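Ticket 600 – Shoe rack demo stops during open day run
Opened by: Modupe Iyamu
Site: Clomport, demonstration room
Status: Closed, one follow-up open
Priority: High (open day in December)

Problem as reported

During the rehearsal for the open day, the two-arm shoe sorting demo stopped three times with the message "grasp not confirmed". Each time it was the left arm. The right arm waited in its hold position, as it should, and after the timeout the whole program ended. Visitors from Bauerfeind are expected in the first group, so I would like to have this solved before they come.

What I checked first

09:10 – Restarted the controller and ran the homing routine. Both arms homed without error.
09:25 – Looked in the log. The stop is always at step 88, the approach to the left end of the lower tier. The steps for the top tier never fail.
09:50 – Exchanged the gripper cable on the left arm with the spare one. No change, so I put the old cable back.
10:15 – Asked Kikden support if the new software version changed the grasp check. They answered that the closing force limit is now 107 by default. Before the update we had 133. They asked me to run the demo again with the usual shoes on the rack and pause it at the left approach.
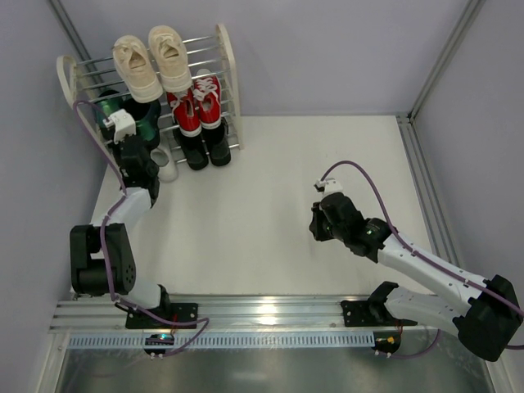
With the program paused at this point I could compare the height of the gripper with the value in the log. The log value was too low by a few millimeters. I think the rack was moved when the room was cleaned, but I cannot prove it. The lower force limit then made the small error into a full stop, because the fingers closed on the soft edge of the shoe and the check did not accept it.

What I changed

I taught the rack position again, using both ends of the top rail. I set the force limit back to 133 for the left arm only. The right arm had no errors and I did not want to touch it so close to the visit.

Result

11:40 – Five full runs without a stop. In run four the left arm was slow at step 88 – it tried the grasp a second time and then continued. I accept this for the open day. The guests will probably not notice it.

Comment from Kikden support: Please send us the log of run four. The second try should not be necessary with the higher limit.

Reply, Modupe Iyamu: Log is attached. Please tell me also if I may keep the old limit after the next update, or if it will be overwritten again.

Follow-up: put marks on the floor for the feet of the rack, and repeat the position check before the demo goes to Usau.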